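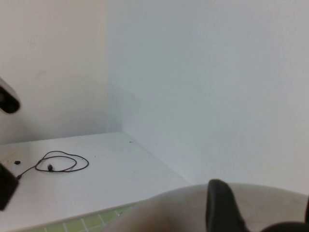

The Taditz arrived in June, in a carton so big the courier asked if I was getting a new fridge. I wish! The fridge would've been cheaper.

I should explain that I run a repair bench out of the old dairy, mostly radios and kids' keyboards, and Vevitero had offered me the thing on a 200 day trial. Two arms, a gripper on each, all the software, and a phone number for when it went wrong. After that it was 1392 dollars a quarter or send it back. I signed because it was raining and I'd burnt my thumb on the iron again.

The manual said to start it on something easy. Cable tidying was on page 11, between "Cups" and "Cloth (advanced)", so cable it was. I put a thin black lead on the white table, gave it a pat for luck (the table, not the robot) and pressed go.

You've never seen anyone take a cable so seriously. One arm came in from the side and hung there, thinking. The other one leaned over like my nan checking a sponge. They opened, they closed, they had a sort of meeting. Then the left one picked up a loop, moved it the width of a biscuit, and put it down again with enormous care.

"Is that it?" I said.

TASK COMPLETE, said the screen.

I rang the number. A very cheerful voice at Vevitero told me the unit learned from its owner's habits, and had I been tidying cables in front of it? I looked at the bench behind me, which had Lakatos amplifier guts from one end to the other and a toasted sandwich in the middle. I said I'd been setting an example, yes.

So we started again, the pair of us. Every morning before opening I sat down and coiled a lead, slowly, over and under, the way I was taught when I was fifteen and carrying gear for a wedding band. The Taditz watched. Then it had a go. By the third week it could make two loops that sat more or less on top of each other, and I was so pleased I shut early and bought myself a pie.

Customers loved it, of course. They'd come in for a crackly volume knob and stay half an hour, leaning on the counter, going "ooh, nearly". A little girl asked what its name was and I said it didn't have one, and she gave me such a look that I called it Reltimness on the spot, off a sticker on a box of fuses. It stuck. Even I use it now.

The odd part came near the end of the trial. I'd left a lead on the table overnight, all anyhow, because I was tired and my knees hurt. When I came down at six it was coiled, over and under, with the little twist at the finish that I do and that I'd never once shown it on purpose. The log had one line for the night: job 3053, requested by nobody.

I stood there in my socks for a bit. Then I messed the lead up again, put the kettle on, and pulled up a stool to watch.

The first invoice came that afternoon and I paid it before I'd finished my tea.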